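**Dukari table, solid top, model 325**

The Dukari is a plain work table for rooms where one table has to do everything: packing parcels, cutting fabric, eating lunch. We make it in our workshop in Stakstead, and we make it in one shape only. Customers ask sometimes for a round version. We tried it once, and the legs were always in the way of the knees.

The first drawing was made by Marcelino Mateos, who wanted a table that he could carry through a narrow door without taking off the door. For this reason the legs come off with four bolts, and the bolts are all the same size. One key is included. If you lose it, any hardware store will have the same one.

## The top

The top is made of ash boards, glued along the long side and planed on both faces. We finish it with three thin coats of hard oil. After the last coat it rests in the workshop until the smell is gone, and in January this takes longer than in summer, so please be patient with winter orders.

Ash is a light wood and it will get a little more yellow with the years. If you keep a mat or a tray always in the same place, you will find a paler shape under it. It is good to move things from time to time during the first months.

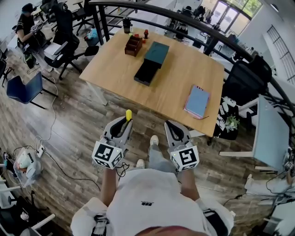
*Light wooden table with a teal box and a black tray on top.*

## Sizes and weight

| | Dukari 325 |
|---|---|
| Length | 1896 mm |
| Width | 890 mm |
| Height | 740 mm |
| Weight, with legs | roughly 41 kg |
| Largest load, spread evenly | 89 kg |
| Finish | hard oil, matte |

The load is for things which stay on the table. Please do not stand on it to change a lamp. A long version of 2393 mm can be ordered, and it has a fifth leg in the middle of the back side. The long version does not fit in most elevators – measure first, also the turn in front of the elevator.

## Height

The standard height is made for sitting. If you work mostly on your feet, ask for the Correa legs, which are 160 mm longer and have a cross bar near the floor. They use the same bolts, so you can also buy them later and change them yourself. Two persons are better for this work than one.
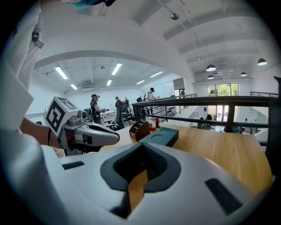

*In use at the table.*

## Cleaning and care

Wipe the table with a cloth that is only a little damp, and follow the direction of the grain. Dish soap is fine in a small amount. Do not use products with bleach or sanding powder.

For rings from cups, rub lightly with fine paper (number 320 or higher) and then put a little oil on the place. We sell the oil under the name Atov, in a small can that is enough for two full treatments. Put the used cloths in water before you throw them away, as oily cloths can catch fire by themselves.

## Delivery

The table comes in two packages, top and legs separate. The driver brings them to the first door. Carrying up the stairs is possible for an extra price, but it must be arranged before the shipping day.

Check the corners of the top before you sign. If something is damaged, write it on the delivery paper and send a message to Candela Peñalver in our office, with the order number. She answers in the mornings, normally before 11:00.

Replacement bolts, felt pads and single legs are always in stock.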